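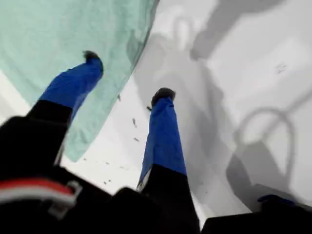 Visik 2.1 사용기: 옛날 게임 제작 툴 파일을 요즘 컴퓨터로 옮기기

2018년 11월

Visik은 2000년대 초반에 나온 16비트 게임 제작 툴의 프로젝트 파일을 읽어서 32비트 실행 파일로 다시 뽑아 주는 변환 프로그램이다. 4월에 처음 받아서 지금까지 썼고, 그동안 내 게임 2개를 변환했다. 하나는 등대섬을 돌아다니는 짧은 어드벤처 Plakolholm이고, 다른 하나는 한 화면짜리 퍼즐 게임 Ravn이다. 둘 다 윈도우 98 시절에 만든 것이라 64비트 윈도우에서는 아예 실행이 되지 않았다. 가상 머신을 깔면 돌아가기는 하는데, 게임 하나 해 보라고 남에게 가상 머신 설치를 부탁할 수는 없는 일이다.

설치

설치 파일은 따로 없고 압축을 풀면 폴더 하나가 나온다. 실행하면 회색 창이 뜨고 메뉴는 네 개뿐이다. 불러오기, 검사, 변환, 설정. 한글 메뉴는 없다. 경로에 한글이 들어 있으면 불러오기에서 바로 오류가 나기 때문에 프로젝트 폴더를 C 드라이브 바로 아래 영문 이름으로 옮겨야 한다. 설명서에 이 내용이 없어서 첫날 저녁을 거의 여기에 썼다. 오류 메시지도 "파일을 읽을 수 없음"이라고만 나와서 나는 원본이 깨진 줄 알고 CD를 다시 뒤졌다.

검사 기능

변환 전에 검사를 먼저 돌리게 되어 있다. 프로젝트 안의 그림, 소리, 이벤트를 전부 읽고 문제가 될 만한 항목을 목록으로 보여 준다. Plakolholm에서는 경고가 267개 나왔다. 숫자만 보고 포기할 뻔했는데, 대부분은 팔레트 경고였고 설정에서 "원본 팔레트 유지"를 켜니 한꺼번에 사라졌다. 이 옵션이 왜 기본으로 꺼져 있는지는 모르겠다.

남은 경고는 하나씩 봐야 한다. 항목을 두 번 누르면 해당 이벤트로 이동하는데, 이벤트 편집기가 아니라 읽기 전용 화면이다. 고치려면 원래 툴을 열어야 하고, 원래 툴은 요즘 컴퓨터에서 안 돌아간다. 결국 고치는 작업은 가상 머신에서 하고, 저장한 파일을 다시 Visik으로 가져와 검사하는 일을 반복하게 된다. 경고 목록을 텍스트 파일로 내보낼 수 있다는 점은 그나마 편했다. 나는 그 파일을 인쇄해 놓고 지워 가면서 작업했다.

변환 결과

그림은 거의 완벽하다. 256색 그래픽이 원래 색 그대로 나오고, 전체 화면에서도 픽셀이 뭉개지지 않는다. 정수배 확대 옵션이 있어서 640×480 게임을 1920×1080 모니터에 2배로 띄우고 나머지는 검은 테두리로 채울 수 있다. 부드럽게 늘리는 방식도 있지만 글자가 흐려져서 쓰지 않았다.

소리는 절반의 성공이다. WAV 효과음은 전부 정상으로 나온다. 문제는 MIDI다. 변환된 게임은 윈도우 기본 신시사이저로 음악을 재생하는데, 곡이 반복될 때 아주 짧게 끊긴다. Ravn은 음악이 짧은 구간을 계속 도는 구조라 이게 꽤 거슬렸다. 음악을 미리 OGG로 녹음해서 바꿔 넣었더니 해결되었다. 다만 반복 지점을 직접 잡아야 해서 곡마다 손이 갔다.

속도도 확인해야 한다. 원래 툴은 컴퓨터가 느린 것을 전제로 만들어져 있어서, 제한 없이 돌리면 주인공이 화면을 순식간에 가로지른다. Visik에는 프레임 고정 옵션이 있고 값을 직접 넣을 수 있다. Plakolholm은 기본값으로 충분했다. Ravn은 블록이 떨어지는 속도가 기억과 달라서 값을 여러 번 바꿔 가며 맞췄다. 예전에 찍어 둔 플레이 영상이 없었다면 감으로 할 수밖에 없었을 것이다.

저장 파일은 호환되지 않는다. 옛날 버전에서 저장한 것을 새 버전에서 불러오면 게임이 그냥 꺼진다. 둘 다 한두 시간이면 끝나는 게임이라 나한테는 큰 문제가 아니었지만, 긴 RPG를 옮기려는 사람은 알고 있어야 한다.

안 되는 것

외부 확장 모듈을 쓴 게임은 변환이 안 된다. 정확히는 변환은 되는데 그 모듈이 하던 일이 통째로 빠진다. 예전에 만들다 만 Plarncombe라는 게임도 시험 삼아 넣어 보았는데, 대화창을 확장 모듈로 만들어 놓은 탓에 등장인물이 말을 전혀 하지 않는 게임이 되었다. 이벤트가 711개나 되는 프로젝트라 대화 부분만 새로 짜는 것도 엄두가 나지 않는다. 이건 당분간 그대로 둘 생각이다.

조이스틱은 인식은 하지만 버튼 번호가 밀린다. 1번 버튼을 누르면 2번으로 들어온다. 설정에서 바꿀 수도 없다. 두 게임 다 키보드로 하는 게임이라 그냥 넘어갔다.

백신이 변환된 실행 파일을 의심스러운 파일로 잡는 경우도 있었다. 내 컴퓨터에서는 괜찮았는데 받은 사람 가운데 그런 경우가 있다고 메일이 왔다. 압축 파일 안에 안내문을 넣어 두었고, 이후로는 같은 문의가 없다.

가격과 지원

개인 사용은 무료이고, 시작할 때 나오는 Visik 로고를 없애려면 3,000원을 내야 한다. 한 번 내면 이후 버전에도 적용된다. 나는 냈다. 로고가 뜨는 시간이 길고 건너뛸 수도 없어서, 테스트하느라 게임을 계속 껐다 켜다 보면 결제하게 된다.

제작자에게 MIDI 문제로 메일을 보냈더니 며칠 뒤 답이 왔다. 알고 있는 문제이고 다음 버전에서 손볼 예정이라고 했다. 한글 경로 문제도 같이 적어 보냈는데 그쪽은 답이 없었다. 게시판이 있지만 글이 많지 않고, 검색 기능이 없어서 목록을 넘겨 가며 찾아야 한다. 그래도 팔레트 옵션에 대한 설명은 거기서 찾았다.

정리

확장 모듈을 쓰지 않은 게임이고 원래 프로젝트 파일이 남아 있다면 써 볼 만하다. 실행 파일만 남아 있으면 아무 소용이 없다. 작업 시간은 Ravn이 주말 한 번, Plakolholm이 3주 정도 걸렸다. Plakolholm 쪽은 대부분이 가상 머신을 오가며 경고를 없애는 시간이었다.

좋은 점: 그래픽 재현, 정수배 확대, 경고 목록 내보내기, 가격
나쁜 점: 한글 경로 오류, MIDI 반복 끊김, 조이스틱 버튼 문제, 부실한 설명서

별 다섯 개 만점에 세 개 반.

변환한 게임 두 개는 자료실에 올려 두었다. 윈도우 7과 윈도우 10에서 확인했고 윈도우 8은 컴퓨터가 없어서 확인하지 못했다. 실행이 안 되면 윈도우 버전과 오류 메시지를 같이 적어서 댓글로 남겨 주면 된다. Plakolholm은 지하실 열쇠를 줍기 전에 등대 꼭대기로 올라가면 가끔 멈추는데, 이건 변환 문제가 아니고 1.0 때부터 있던 버그다. 올라가기 전에 저장할 것.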